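Drondavora opens its test hall to visitors: a talk with Roxana Ayala
24/02/2026

Roxana Ayala runs the manipulation bench at Drondavora. The bench was the busiest stop at the company's open day, and the task on it was bowl handling: pick one up, place it, nest it in another, take it out again.

"People expect the heavy parts to be the hard ones," she said. "A bowl weighs almost nothing. The wall is thin, the rim is curved, and if you close on it a few millimeters off, it rotates before you lift."

The arm approaches from overhead. Ayala's group tried side grasps first and dropped them in December. A side grasp needs clearance all around the object, and a bowl standing next to another bowl does not offer it. From above, one finger goes inside the rim and one outside, and the neighbors matter only on the side where the outer finger comes down.

Bowls are bought retail in different materials and finishes. Matte ones give the vision system a clean outline. Translucent ones do not, and a glossy table adds reflections that the software can read as a second rim.

"We could put down a black mat and the error would mostly go away," Ayala said. "Our customers have shiny counters."

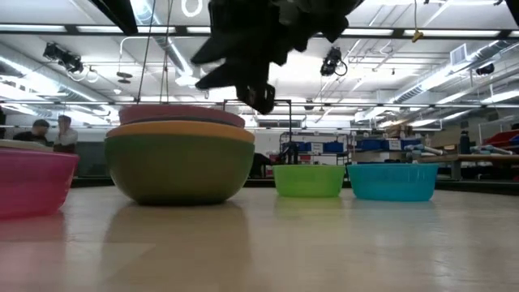 The gripper over the bench during the open day, between a stack of three bowls and a small green one.

Gilberto Agudelo, who writes the grasp planner, put the training set for rim detection at 3000 labeled views, 200 of them held back for testing. He considers the second number too small. Nested bowls are the weak point. "With a stack you get several rims close together in height," he said. "The planner has to take the top one only. If it picks the next one down, you lift two bowls, and the force reading looks plausible."

The current fix is a weight check after the first two centimeters of lift. It costs time on every cycle. Agudelo wants to replace it with a better height estimate and would not give a date.

Asked about cycle time in general, Ayala declined to quote a figure. The bench runs at reduced speed when visitors are in the hall, and she does not want those runs compared with production numbers.

A pilot installation is planned with Huaranga, a catering supplier, using two arms on one line. The bench software will move over unchanged except for the camera calibration.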